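Section 3: Sorting and Stacking the Dishes

Start with every dish off the shelf and out on the tabletop. The old Ritelix leaflet told you to stack straight from the drying rack, and we doubt anyone who wrote that had tried it with bowls of different sizes.

1. Spread the dishes out so you can see the rim of each one.
2. Pick out the largest bowl and set it to one side. It goes at the bottom of the stack.
3. Check each rim for chips with a fingertip.
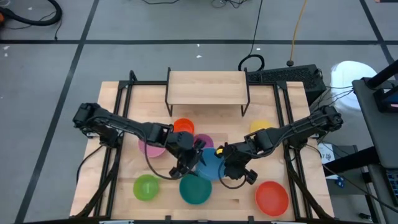

Dishes spread out before stacking, with the raised shelf at the back of the table.

4. Place the smaller dishes inside the large bowl, one at a time. Ignore any advice to sort by color. It looks nice in a catalog and does nothing for the stack.
5. Lift the stack with both hands and put it on the shelf.

Note: The Votport shelf is sold as "self-leveling." We have yet to see it level itself. Press down on each end before loading, and if it rocks, go back to Section 2.

Caution: Do not force a dish that sits crooked. Two bowls that look like a pair may still jam, whatever the box says about nesting.

Caution: Do not slide a full stack along the shelf. Lift it.

If a bowl does get stuck, run warm water over the outer one and twist gently. Dish soap is supposed to help too. We saw little difference.

Replacement shelf tops: order part 644.

Revised Jul 11, 2022, D. Dimitriou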